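Home Shop About Trade Contact

About us

April, by Nilmini Gunawardena
4 min read

Hello, and thanks for clicking on the page that hardly anyone clicks on! I'm Nilmini, and I run Magsi, which sells small plastic parts to people who need a few of them and don't want to buy a pallet. Clips, caps, brackets, spacers, end pieces, the bit that snapped off the other bit. Mostly white, some black, and one run of beige that I'm still trying to shift (get in touch if you've got a beige project).

I started with a drawer. My old job was in purchasing at a firm that fitted out shops, and every time we needed a dozen shelf clips the smallest bag we could get was far too big, so the leftovers came home with me. Then a friend asked if I had any. Then her landlord did. By the time I'd put up a website, a very ugly one, I had nearly 2000 parts in ice cream tubs and no idea which tub was which.

We're a bit better organised now. Everything lives in shallow trays, and every tray has a label with our own part number on it. Abbas Sharifi came up with the numbering and I've stuck to it, although I did argue for using names. He won that one when I sent a customer in Hull the wrong corner cap twice in a row. Sorry again, Hull.

Most of what we sell goes out in bags of 12 or 100. If you want 7, ask for 7, and I'll pop them in an envelope. Our two main ranges are Eslow, which covers furniture fittings (feet, shelf supports, cable covers), and Piron, for odds and ends that go inside things, like spacers and retaining clips. I chose both names in one evening with a pot of tea and I've never managed to explain either of them to anyone.

White plastic is fussier than you'd think, by the way. It shows every fingerprint, and two batches that look the same in the bag can be quite different next to each other on a shelf. So we lay a few out on a black surface before packing, where you can see the edges properly and any stray bits of flash left over from moulding. I love this part of the work. Put the radio on, line them up, turn them over, into the tray they go. 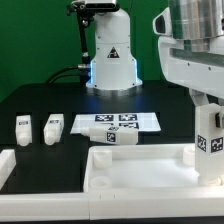 Tariq Satti wrote to us that he'd been holding his wardrobe door on with a folded beer mat for two winters, and that the replacement hinge cover cost him less than the beer had. He wanted to know why we don't put measurements in the first line of every listing. Fair point, Tariq! I've been going through the shop adding them, starting with the Eslow feet, and I'm up to the cable covers.

If you've got a broken part and can't find it in the shop, post it to us or send me a photo with a ruler beside it. Yatziri Carrillo looks after those and she's very patient with blurry ones. Please wrap the pieces in something, even kitchen roll, as they do tend to escape from envelopes.

Trade orders go through the Trade page, and everything else comes to me. I'm usually at my desk until half past four, and I do like a chat.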